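Budgeting a bin-picking cell: speaker notes
Uthai Rattanakul, process equipment, Plollilo
Slot: 2:15 p.m., questions at the end

Slide 1. Title
Introduce self. Mention that Anikó Illés did the cost model and has the spreadsheet for anyone who wants it. Skip the company history.

Slide 2. What the request covered
The original request had one line: robot arm and controller. Approved in March. It was short by a lot, and the shortfall came from items that never appear on the arm vendor's quote. Go through them in the order they get bought, which differs from the order they get noticed.

Slide 3. Three budget lines
Arm and controller. End effector, with air supply, fittings and cables. Bin, mounting and workholding. Most requests I review have the first line priced to the dollar and the other two lumped under "misc." Ask for a show of hands on who carries a separate line for cables.

Slide 4. Test bench
Let them look before talking. Point at the cables first, then the clamp.

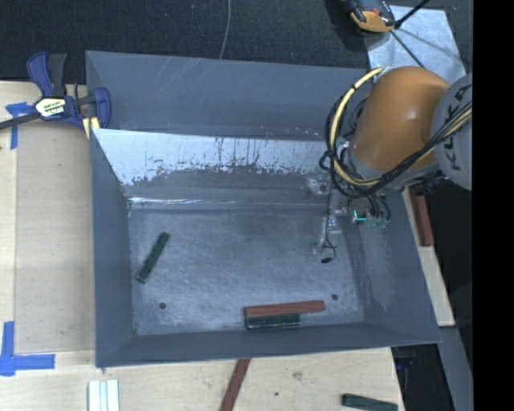
Slide 4: KUKA arm over the sheet-metal bin, blocks on the bin floor, bar clamp at the upper left corner.

The cables run outside the arm. External routing is cheap on day one and costs you in reach and in replacement sets. Carry a spare set in the first-year budget, plus the hours to fit it. Internal routing should be quoted as an option so the two can be compared on the same sheet.

The clamp is fine for a bench. For a production cell, price a fixed mount with locating pins. Same for tape marks on the work surface. Tape is a bench method and should be replaced by hard stops before acceptance testing.

Note the scratches on the bin floor. Treat the bin as a wear item. We carry a replacement bin at $324 and have not regretted it. Sloping walls help parts come back toward the floor, but they take up space at the rim, so check the reach drawing against the outside dimensions.

Slide 5. End effector quotes
We asked Stultora and Hadgu for quotes on the same part list. The quotes were not comparable as received. Stultora included hoses and fittings. Hadgu listed them as customer-supplied. After Anikó leveled the two, the gap was $695, in favor of Hadgu — small enough that lead time decided it.
Advice: send the bidders a blank table and make them fill it in.

Slide 6. Spares
Fingers: 2 sets. Hoses: cut lengths, bagged with the fittings. Connectors: buy with the first order, as small-lot pricing later is poor.
If someone asks about a spare gripper body, the answer depends on the cost of a down shift. Show the backup slide.

Slide 7. Integration hours
Quote from Gulteo was fixed price for programming and hourly for everything after site acceptance. Read the definition of acceptance closely. Ours was tied to a part mix we stopped running. Have the part mix written as an appendix that can be revised without reopening the contract.

Slide 8. Schedule
Arm arrives first. Safety review cannot close until the end effector is on, so do not book the integrator against the arm delivery date. Allow 2 weeks of float between the last mechanical delivery and the first day of programming.

Slide 9. Request template
One page. Columns: item, bench or production, quoted or estimated, spare needed, who supplies it. Leave this slide up during questions.

Backup: down shift cost, reach drawing, leveled quote table.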